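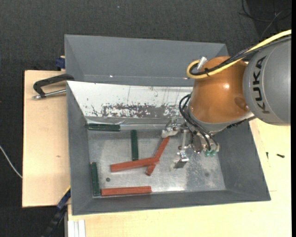

Die neue Regelung zum Arbeitszeitkonto sei an sich zu begrüßen, schreibt Nuria Vidal an die Redaktion, doch bleibe für Teilzeitkräfte offen, ab welcher Stunde überhaupt ein Guthaben entstehe und wer über dessen Abbau entscheide. Bislang habe jede Abteilung das anders gehandhabt. In der einen genüge ein kurzer Zuruf, in der anderen werde ein Formular verlangt, das im Intranet nicht mehr auffindbar sei.

Ähnliche Anfragen haben den Bereich Personal und die Arbeitnehmervertretung in den vergangenen Wochen mehrfach erreicht. Wir nehmen sie zum Anlass, die wesentlichen Punkte der Betriebsvereinbarung Arbeitszeit im Zusammenhang darzustellen. Maßgeblich bleibt der Wortlaut der Vereinbarung selbst, der in den Personalbüros aller Standorte ausliegt und auf Wunsch zugesandt wird.

Geltungsbereich

Die Vereinbarung gilt für die 3.454 Beschäftigten der Sodex-Gruppe einschließlich der Auszubildenden, soweit gesetzliche Schutzvorschriften dem nicht entgegenstehen. Einbezogen sind erstmals auch die Kolleginnen und Kollegen der früheren Gesellschaft Dridari, für die bis zur Zusammenführung ein eigenes Regelwerk bestand. Deren vorhandene Guthaben wurden in voller Höhe übernommen. Leitende Angestellte sowie Beschäftigte mit individuell vereinbarter Vertrauensarbeitszeit fallen nicht unter die Regelung.

Entstehung von Guthaben

Zeitguthaben entsteht, sobald die vertraglich vereinbarte Wochenarbeitszeit überschritten wird. Bei Teilzeitkräften ist hierfür die individuelle Arbeitszeit maßgeblich und nicht die eines vergleichbaren Vollzeitarbeitsplatzes. Die Frage von Frau Vidal lässt sich insoweit eindeutig beantworten. Wer einen Vertrag über 24 Wochenstunden hat, baut ab der ersten darüber hinaus geleisteten Stunde ein Guthaben auf. Voraussetzung ist, dass die Mehrarbeit angeordnet oder von der Führungskraft gebilligt wurde. Eine stillschweigende Duldung über einen längeren Zeitraum steht der Billigung gleich.

Wegezeiten zwischen zwei Standorten, die an einem Arbeitstag aus dienstlichen Gründen anfallen, werden als Arbeitszeit erfasst. Für die Anreise zu Schulungen gilt weiterhin die Reiseordnung. Umkleidezeiten werden in den Bereichen, in denen Schutzkleidung vorgeschrieben ist, pauschal berücksichtigt; die jeweiligen Werte sind den Aushängen zu entnehmen.

Abbau und Ankündigungsfrist

Der Abbau von Guthaben kann stundenweise oder in ganzen Tagen erfolgen. Für einzelne Stunden genügt die Absprache im Team. Ganze freie Tage sind mit einer Frist von 14 Tagen über das Zeiterfassungssystem Vinia zu beantragen. Erfolgt bis zum Ablauf von vier Arbeitstagen nach Eingang des Antrags keine Rückmeldung, gilt er als genehmigt. Eine Ablehnung bedarf der Textform und ist zu begründen. Der allgemeine Hinweis auf »betriebliche Gründe« reicht künftig nicht mehr aus, es ist vielmehr anzugeben, welche Aufgabe im fraglichen Zeitraum nicht anderweitig wahrgenommen werden kann.

Papierformulare werden nicht mehr entgegengenommen. Das von Frau Vidal erwähnte Formular ist mit Einführung der elektronischen Antragstellung entfallen, wurde in einigen Abteilungen jedoch weiterverwendet. Bereits auf diesem Wege gestellte und noch nicht entschiedene Anträge behalten ihre Gültigkeit. Die Personalbüros tragen sie nach. Beschäftigte ohne eigenen Bildschirmarbeitsplatz können ihre Anträge an den Terminals in den Eingangsbereichen stellen oder im zuständigen Personalbüro erfassen lassen.

Wird ein bereits genehmigter freier Tag aus dringendem Anlass widerrufen, so ist ein Ersatztermin nach Wahl der oder des Beschäftigten zu gewähren. Nachweislich entstandene Kosten, etwa für stornierte Fahrkarten, werden erstattet. Bei einer ärztlich bescheinigten Erkrankung an einem freien Tag wird das Guthaben nach der neuen Vereinbarung wieder gutgeschrieben.

Unterschreitung der Sollzeit

Das Konto darf auch einen negativen Saldo aufweisen. Die Grenze liegt bei 14 Stunden und gilt einheitlich, unabhängig vom Umfang der Beschäftigung. Bei einer Überschreitung ist ein Gespräch mit der Führungskraft zu führen, in dem ein Plan für den Ausgleich festgelegt wird. Ein Abzug vom Entgelt findet während des laufenden Arbeitsverhältnisses nicht statt. Minusstunden, die auf eine vom Betrieb veranlasste Unterbrechung zurückgehen, werden dem Konto nicht belastet.

Mehrere Teilzeitbeschäftigte haben angemerkt, dass eine einheitliche Grenze bei geringer Wochenarbeitszeit vergleichsweise großzügig, der anschließende Ausgleich aber schwerer zu leisten sei. Die Arbeitnehmervertretung hat diesen Punkt aufgenommen. Auf Antrag kann der Ausgleichszeitraum deshalb verlängert werden. Der Antrag ist formlos möglich.

Jahresabschluss der Konten

Stichtag für den Kontoabschluss ist künftig der letzte Arbeitstag im November. Der bisherige Stichtag zum Jahresende hatte regelmäßig dazu geführt, dass in den letzten Wochen vor den Feiertagen eine Vielzahl von Anträgen zusammentraf und ein Teil davon abgelehnt werden musste. Guthaben verfallen zum Stichtag nicht. Sie werden in das folgende Kontojahr übertragen und sollen dort vorrangig abgebaut werden. Eine Auszahlung ist nur bei Beendigung des Arbeitsverhältnisses oder auf begründeten Einzelantrag vorgesehen.

Für die am Standort Corrigan tätigen Beschäftigten im Schichtdienst gilt eine ergänzende Anlage. Sie regelt insbesondere die Behandlung von Schichttausch und Rufbereitschaft. Die Verhandlungen über eine Anpassung der Zuschläge sind noch nicht abgeschlossen, bis dahin finden die bisherigen Sätze Anwendung.

Sprechstunden und Rückfragen

Itziar Barrios steht im Bereich Personal für Fragen zur Auslegung der Vereinbarung zur Verfügung. Die Termine der Sprechstunden an den einzelnen Standorten werden durch Aushang bekannt gegeben. Anliegen, die den eigenen Kontostand betreffen, bitten wir zunächst anhand des Monatsauszugs zu prüfen und Unstimmigkeiten innerhalb des Folgemonats zu melden. Wer eine Vertrauensperson aus der Arbeitnehmervertretung hinzuziehen möchte, gibt dies bei der Terminvereinbarung an.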